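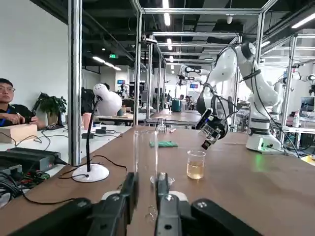
A glass cylinder and a small beaker on one of the wooden-topped benches at the Joltham workroom.

Joltham workroom adopts single layout for glassware benches

Sunday, February 28, 2021

The shared workroom at Joltham has moved its glassware handling on to a fixed bench layout, replacing the arrangement under which each user group set out its own equipment at the start of a session. The change covers the long wooden-topped tables and applies to all work with open vessels.

Under the new layout, tall cylinders are kept apart from filled beakers, and small bottles go towards the far end of the table. One cloth is allowed per bench. Desk lamps stay on the bench top but must be placed to the left of the glass, with the shade turned away from the user when volumes are being read. Lamp cables are to run to the left edge.

Rosalinda Gatchalian, who drew up the layout, said the position of the lamp had taken longer to settle than anything else. "With the shade facing you, there is a bright spot on the wall of the vessel and the reading drifts," she said. "Pale liquids are the worst. We tried clear, amber and a weak blue, and the amber was the hardest to read under direct light."

The workroom recorded 1,828 bench sessions in the period reviewed. Of these, 371 had a note in the log concerning glassware, most often a vessel returned to the wrong bench or left with its contents unlabelled. Breakages made up a small share of the notes. Tall cylinders were involved in more of them than any other type of vessel, usually after being caught by a sleeve or a trailing cable.

Cylinders will now be returned empty and upright between uses. A beaker may remain on the bench with liquid in it while a session is open, provided that it is no more than three-quarters full and that the contents are entered on the bench sheet. The earlier rule required all beakers to be emptied at each break, and users had complained that this wasted prepared solution.

The glass itself has been pooled. Nearly 800 pieces previously held by separate groups have been checked for chips, sorted by height and placed in common storage. Pieces with a damaged rim were withdrawn. Replacements have been ordered through Kidby, with delivery in 2 lots, the second of them due in July.

Dexter Castillo, who manages supplies for the workroom, said the wooden tops would be kept. A proposal to cover them with glass sheet was dropped after a trial on one table, where the bases of the smaller vessels slid too easily. "Wood marks, and we accept that," he said. "Spills are wiped at once and the surface is oiled twice a year."

The white desks alongside the benches are not covered by the rules and may still be used for paperwork and hand-held devices. Open vessels may not be placed on them.

A similar layout is under discussion at the Espiritu rooms in Hunondale, where the tables are shorter and the lamps would have to be clamped to the edge. Bench sheets in the new format can be collected from the supplies counter at Joltham. The old sheets will be accepted until the present stock has been used up.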